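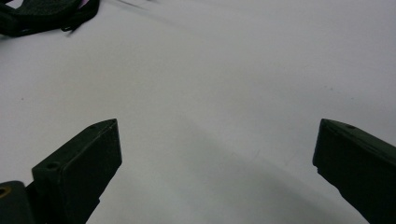
Teltolthorpe workshop, bench notebook. Entry for 17 February 2022. White working surface, second week of use. The surface was wiped down at the start of the morning with the diluted Kirix solution and left for the usual interval before anything was laid out on it. The general condition is good. The white is smooth and even over a broad area, with only a few faint specks, and these are small enough to be disregarded for sorting work. They should nevertheless be noted by anyone recording pale fragments, as a speck on the surface may be taken for a speck on the object. Shadow is the greater concern. A soft grey patch is enough to alter the apparent tone of the white, and colour notes should not be made from any part of the surface where one is falling.

The matter arose in connection with the Dreltinau tiles. The first tray holds 48 pieces, most of them with a cream or off-white glaze, and two colleagues had entered different shades for the same group. On checking the sheets it was found that one set had been written up at the window end and the other under the bench lamp. Both sets are to be kept in the folder. The shade column has been struck through in pencil and will be completed again from the beginning, with all pieces viewed at the window end and the lamp switched off.

Cleaning. The old abrasive pads are withdrawn from this bench. A trial was made on an offcut with 2000 grade paper, used damp and with very light pressure. It removed the pencil marks but left a dull area which shows at a low angle. The method is not approved for the working surface. Pencil is to be taken off with a soft eraser and the crumbs brushed into the tray, not on to the floor. Ink should not be in use here at all - the pens have been moved to the writing desk.

Layout. Dark backing card remains available for the palest pieces and is kept in the drawer marked Mughal, a label which dates from an earlier project and has not yet been changed. Card is to be returned flat. Two sheets were found bent and have been put under the heavy ledgers.

Piece 74 from the second tray has a loose flake at one corner. It has been bagged separately and its number written on the bag and on the tray list. It is not to be brushed or turned until the consolidant has been delivered.

Outstanding: repeat the shade entries for the first tray; obtain a blind for the upper window, if funds allow, before the brighter days in March; replace the drawer label. The Kirix bottle is nearly finished and a new one has been requested from stores - the dilution remains as written on the inside of the cupboard door.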